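Setup Listings Tenants Reports Help

Guides > Urnosent Property Manager > Adding a unit

Reading time: 2 min

4. Adding a rental unit

Complete section 3 (Building record) before you start. A unit can't be saved without a parent building.

1. Open Listings and select the building. The sample building in this guide is Leinonen, in Hanurville.
2. Click New unit. Enter the unit code as it appears on the lease, including leading zeros.
3. Enter the floor area in square feet. Use whole numbers only. Balconies and storage lockers go in Extra space, not in Floor area.
4. Enter the monthly rent. Type 2188 and the field shows 2,188 when you leave it.
5. Set the deposit. The default is one month's rent - change it under Terms if the lease says otherwise.

Note: Rent and deposit are locked once a lease is attached. To edit them, end the lease or add an amendment (section 7).

Each unit needs at least one interior view before it can be published. Photos and rendered views are both accepted. Mark rendered views as Rendered in the Type list.
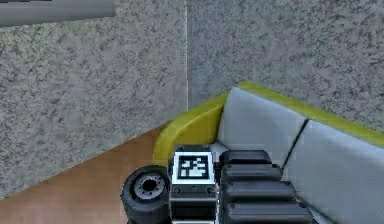
Fig. 4-2. Rendered interior view, speckled gray walls and light brown wood floor.

6. Click Add view and choose the file. Wait for the green check before adding the next one.
7. Drag the views into order. The first view is used on the search page.
8. Type a caption for each view. Captions over 70 characters are shortened on phones.
9. Click Save draft, then Preview.
10. If the preview is correct, click Publish. The listing is sent to Satum and appears there in about 2 hours.

Caution: Deleting a unit also deletes its views and its inquiry history. This can't be undone. Use Archive for units that are off the market.

Note: A building can hold up to 200 units. For larger properties, create a second building record and link the two under Group.

If Publish stays gray, check that the unit code isn't already in use and that every view has a caption.

Section revised 11/24/24, M. Rissanen

Next: 5. Attaching a lease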